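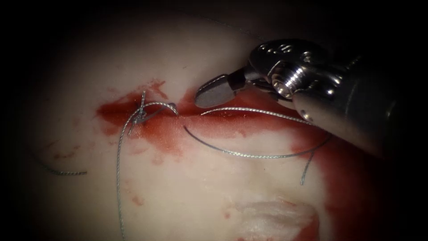 Stitching practice at Demholm: thread, knots and keeping the wound in view

Stitching has taken up most of the bench time in the Fakhoury Room this month, and several groups have asked for the notes to be written up in one place. They cover the straight wound closure only. The notes on deep layers will follow in the autumn issue of the Grinus newsletter.

The exercise is a single horizontal cut in the tissue, closed from left to right. The first knot goes in at the left-hand end and everything afterwards depends on it. If it slips, the whole line slackens, and no amount of pulling further along will put it right. Take the time to lay the throws flat, then draw the thread up until the edges meet and stop there. Most of the closures marked down in June were too tight at the first knot and too loose by the third stitch.

We are using braided thread throughout. It holds a knot well and is easy to pick out against red, but it drags a little as it comes through the tissue and it does not forgive being pinched. Hold it by the short end where you can. Thread that has been gripped hard in the middle will fray, and a frayed length should be cut out and replaced, even if that means starting the stitch again.

Blood is the other thing people asked about. Once it has spread along the line, the edges of the cut are hard to tell apart, and it is easy to take a bite of one side only. Dab, look, then place the next stitch. Wiping tends to smear it over the clean tissue on either side. If you have lost the edge completely, go back to the last stitch you are sure of and work forward again from there.

The room itself has had a few changes. Swabs are now on the shelf by the door, and the sharps bins have moved to the sink end. The heating is still uneven, so bring a layer if you are booked in for the early session.

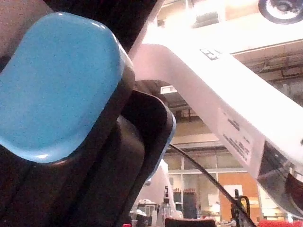
The Fakhoury Room, looking up to the beams and pipes.

A word on knots that go wrong. The commonest trouble is a twist that forms close to the tips of the jaws and tightens before it can be shaken out. Stop pulling as soon as the thread kinks. Let the tension off, open the loop with the tip of the other instrument and draw it through again slowly. Keep the free length short as well. A long tail looks generous at the start, but it wanders into the wound and gets caught up in the next throw.

Please leave at least 5 mm of tail when trimming. Shorter ends have been coming undone before the closure can be marked.
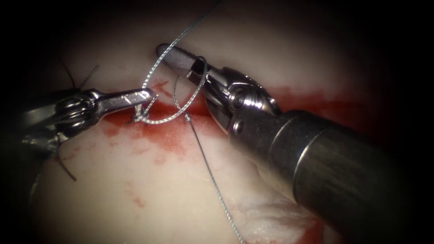
Supplies and bookings

We have 99 packets of the Clarier braided thread left in the cupboard. A further 800 are on order. Until they arrive, please take no more than two packets per session and write them in the book.

Used tissue goes in the yellow-lidded tub, and the tub goes back in the cold store with its lid on. Trays should be rinsed in cold water first, as hot water sets the blood.

Bench bookings for the next term open at 2 pm on the first of the month, on the sheet outside the Demholm office. Groups that want both halves of the room should say so when they book.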